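September 12, 2019

**Nellby bus to keep its Derthorpe stop until January**

The number 4 bus between Nellby and Derthorpe will go on calling at Mill Lane through the autumn, after the operator, Nametance, put off a plan to drop the stop from the end of this month.

The company had wanted to send the bus straight along the main road. That would have cut five minutes from each trip but left people at the lower end of Derthorpe with a walk up the hill to the church. A petition against the change was signed by 200 people and handed in at the Nellby depot last week.

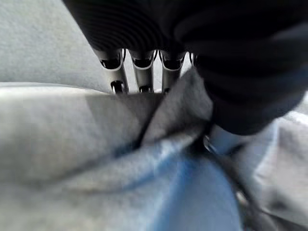
Bronwyn Lockyer, who started the petition, said she was pleased but wanted a firmer promise. "January comes round quickly," she said. "It's the worst month to be told you've got to stand at the top of that hill." She uses the bus to get to the surgery in Nellby, and her two sons catch it to school.

Nametance said in a letter to the parish council that the present timetable would stay as it is while it looks again at passenger numbers. Drivers will note how many people get on and off at Mill Lane on weekdays and Saturdays. The Sunday bus already misses out the stop and that will not change.

Gergely Bodnár, the area manager, told a meeting in the village hall that the route loses money in the middle of the day. The early and late buses are well used, he said, and no change to those is planned before next summer. He was asked several times about the shelter, where the bench has been broken since spring. He said it belonged to the district council and he would pass the complaint on.

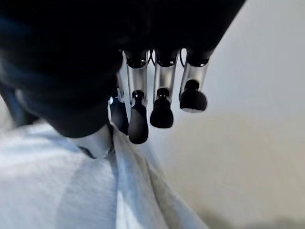 Will fares go up while the stop is under review?

Fares stay the same until the review ends. A single from Derthorpe to Nellby is still £2.40, and weekly tickets bought before the end of the year will be accepted on the whole route.

One idea raised at the meeting was a smaller bus between ten and three, which could turn at the Tawhiri garden centre instead of going on to the railway bridge. Mr Bodnár said a smaller bus would have to come from another depot and he could not say what it would cost. The garden centre has said it would be willing to let buses use its car park.

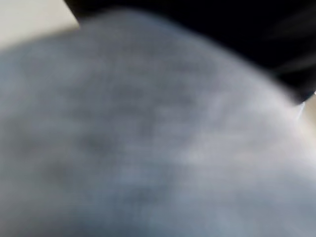
*Derthorpe and Nellby News, Issue 100, page 5*

Comments on the review can be left at the post office in Derthorpe or given to any driver on the route. The parish council will discuss the bus again at its next meeting, along with the hedge on Church Road and the date for the bonfire.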